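Wipe a wood desktop with the grain, using a cloth wrung out until it stops dripping. Work from the back edge toward you so crumbs don't end up against the wall.

**Mug rings.** Pale rings are moisture caught in the finish. Lay a dry cotton dish towel over the mark and press with an iron on low, no steam, for a few seconds at a time. Lift and look between passes. Dark rings have gone into the wood itself and need sanding.

**Corners and ledges.** If the desk has a raised strip along the back, dust packs into the joint. An old soft toothbrush gets it out dry. Spray cleaner turns it to paste, so brush first and wipe second.

**Soap mix.** Stir 2 teaspoons of plain dish soap into 410 ml of warm water. Dip the cloth, don't pour. Go over the desk again with clean water and dry it right away.

**Ink.** Rubbing alcohol on a cotton swab, tested somewhere hidden. It will dull shellac and some lacquers.

**Lamps.** A warm bulb pointed straight down shows up every streak. I do the last wipe with the lamp off, then switch it on to check.

**Wax.** Every 6 months is plenty for a desk in daily use. I use the Gratar paste in the flat tin, thin coat, 20 minutes, buff with an old T-shirt. Skip the wax if the top is laminate.

**Things that live on the desk.** Tissue boxes and mugs get parked in one spot for months, and the finish around them fades first. Shift them a little whenever you dust.

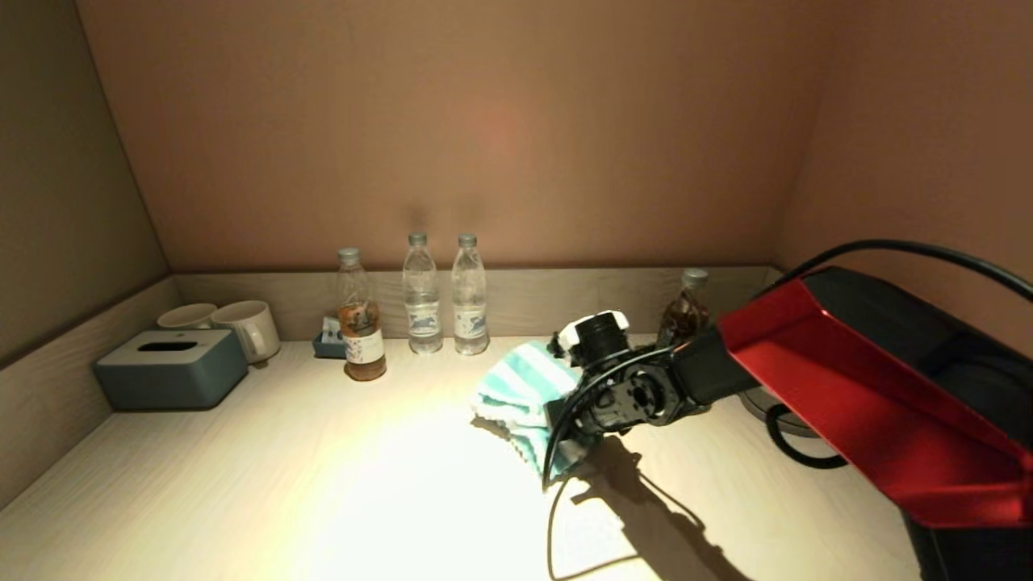 Felista Kaijage: The iron worked on two of my rings, but the third needed a little mayonnaise left on overnight. Wipe it off well in the morning or the desk smells like a sandwich.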